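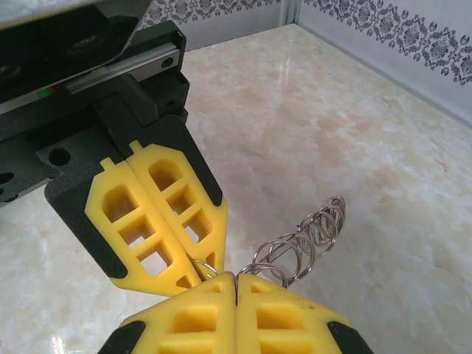 Getting the better of limescale (a hard water household's notes)

We moved to Allitz in May, quite a few years ago now, and the first thing I noticed, before the view or the neighbours or the funny little step down into the pantry, was the kettle. It had been a perfectly nice kettle where we lived before. Within a month it looked as though somebody had plastered the inside of it! If you live with hard water you'll know all about this already, and if you've only just arrived somewhere with hard water, put the kettle on (sorry) and let me tell you what works in our house.

The kettle

Half fill it with equal parts water and plain white vinegar, bring it just to the boil, switch it off and go and do something else for 30 minutes. Pour it away, rinse, boil it with fresh water, and pour that away too. I boil it twice with fresh water, as my husband says he can taste vinegar in his tea otherwise. Citric acid does the same job without the smell, and a tablespoon to a litre is plenty. Let the hot water settle before you spoon it in, though, as it can fizz up and take you by surprise.

Don't leave it until the scale is thick. A thin coat comes off in one go, whereas the thick stuff comes away in flakes that turn up in your cup for days.

Taps

Soak an old flannel or a few sheets of kitchen paper in vinegar, wrap it snugly round the base of the tap where the crust builds up, and hold it there with an elastic band. On chrome I give it 20 minutes and then have a look. Rinse very well and dry it with a soft cloth, and you'll be amazed at the shine. For the fiddly groove at the back, an old toothbrush is as good as anything sold for the purpose.

Please be careful with gold, brass or anything with a coloured or brushed finish. My sister-in-law did a lovely brass tap with neat vinegar and left it overnight, and it has never looked the same. Warm soapy water, little and often, is the way with those. And keep vinegar and citric acid well away from bleach, always, even if you think you rinsed the last lot off.

The shower head

If yours unscrews, take it down and sit it in a washing-up bowl of warm water with a good slosh of vinegar. If it doesn't, tie a freezer bag of the same mixture over it with string. Rubber nozzles can be rubbed with your thumb afterwards and the bits just pop out, and I find this far more satisfying than I probably should. Run the shower hot for a minute before anybody gets in.

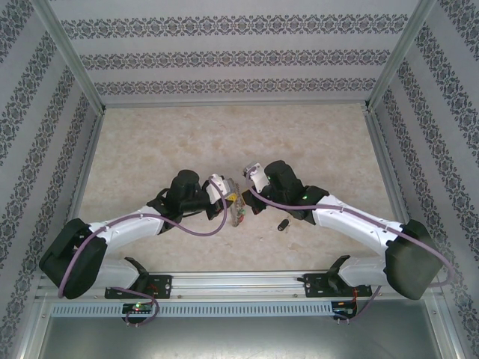

Can I use vinegar on a marble or limestone worktop?
Please don't, I'm afraid. Acid eats into the stone and leaves dull marks that won't wipe away, and lemon juice is every bit as bad. Use warm water with a drop of mild washing-up liquid, and dry the surface straight afterwards so the water doesn't get a chance to leave its own marks.

Glass and shower screens

Prevention wins here by a mile. We keep a rubber squeegee on a hook and whoever showers last is meant to use it (meant to!). For screens that have already gone cloudy, warm the vinegar a little, put it in a spray bottle, spray from the top down and leave it a few minutes before wiping. Put a towel along the bottom first if your floor tiles are natural stone, for the same reason as the worktop.

Tamer Sabbagh, who fitted our bathroom, told me to wipe the rubber seal at the foot of the door as well. I had never once thought of it. That strip was where all the grit had been hiding.

The washing machine and the iron

For the machine I run an empty hot wash with citric acid in the drum every couple of months, having checked the booklet first, because some makers would rather you used their own descaler. As for steam irons, the booklet is the boss. Ours says filtered water and nothing else, so that's what it gets, and I empty the tank while the iron is still a bit warm.

What I keep in the cupboard

One big bottle of white vinegar, a tub of citric acid with a tight lid, two old toothbrushes, elastic bands saved from the post, and a stack of flannels too thin for faces. Write what's in it on any spray bottle you fill yourself, and put it up high if you have little ones about. The citric acid goes rock hard if it gets damp, so mine lives in a jam jar on the pantry shelf, next to the rice.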